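How to Oil and Care for a Butcher-Block Work Table

August 2023
By Telma Henríquez

We use cookies to remember your settings and count visits. By staying on this page you agree to our cookie policy.

I love a butcher-block top more than any other kind of work surface, and I've been oiling mine (and other people's!) long enough to have made most of the mistakes already. The job is easy, it's cheap, and the moment the first coat goes on and all those strips light up in their different browns is one I still look forward to every single time.
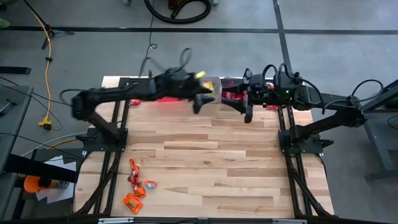
What you need

Food-safe mineral oil, a lot more than you think if the top is dry. A bottle that looks huge in the store can vanish into thirsty wood in one afternoon.
Lint-free cotton rags. Old T-shirts are perfect.
Sandpaper in 120, 180 and 220 grit.
A sanding block, cork or rubber.
A plastic scraper.
Board wax, if you want a softer sheen at the end. I buy mine from Dinia, a little shop near me that sells it in tins, but you can melt one part beeswax into four parts mineral oil over a pan of hot water and get the same thing.

If you plan to use the table for glue and paint instead of food, you can swap the mineral oil for a hardening oil such as tung. Pick one and stay with it. Mineral oil never dries hard, so a hardening oil put on top of it tends to stay gummy.

Step 1: Find out what's on it now

Put a few drops of water on the wood and wait 11 minutes. If the drops sit there in round beads, the finish is still working and you can skip ahead to a quick top-up coat. If they sink in and leave dark spots, the wood is ready for oil. If the surface feels like plastic and nothing ever soaks in, it probably has varnish on it, and you'll have to sand that off or leave it alone and enjoy it as it is.

Step 2: Clean and scrape

Lift off dried glue and crumbs with the plastic scraper, held low. Wipe the whole top with warm water and a drop of dish soap, wring the rag out well, then wipe again with plain water. Don't flood it. Let it dry overnight, longer in sticky weather. I rushed this part once in June and sealed the damp right in - the top went cloudy and I had to start over.

Step 3: Sand with the grain

Start with 120 only if you have stains or cuts to get out. Otherwise go straight to 180. Long, even strokes, end to end, following the strips. Around knots, keep the block flat and don't dig, because the wood next to a knot is softer than the knot and you'll end up with a dip you can feel forever.

Before the last grit, wipe the top with a barely damp rag. This raises the fuzz, and 220 takes it right off once it's dry. It feels like silk afterward!

Pull up all the dust with a vacuum and then a dry rag.

Step 4: Flood, wait, wipe

Pour a puddle in the middle and push it outward with your hand or a rag. Be generous. Leave it for 41 minutes, adding more wherever it goes dull, then wipe off everything that's still sitting on the surface. Do the ends twice (end grain drinks like crazy) and please do the underside too. A top that's oiled on one face only can cup.

Repeat the next day, and the day after that if you still see dry patches. My first bench, a secondhand Sirau with a top like driftwood, needed 2 full bottles before it quit drinking.

Step 5: Wax, if you like

Rub on a thin layer in circles, let it haze, and buff. My neighbor Rania skips wax completely and her table looks wonderful, so no pressure.

About those rags

Mineral oil rags can go in the trash. Rags with tung or linseed oil are a different story, they can heat up by themselves and catch fire. Lay them flat outdoors until stiff, or drop them in a metal can full of water with a lid on.

Keeping it nice

Oil once a month for the first half year, then whenever the water test says so. Wipe spills while they're fresh. For a dark ring, try lemon juice and coarse salt, rinse, and oil the spot again once it's dry. Small cracks come and go with the seasons, and I leave them be unless they start catching crumbs. Check the screws underneath as well when the heat comes on in the fall - the wood needs room to move, so snug is plenty.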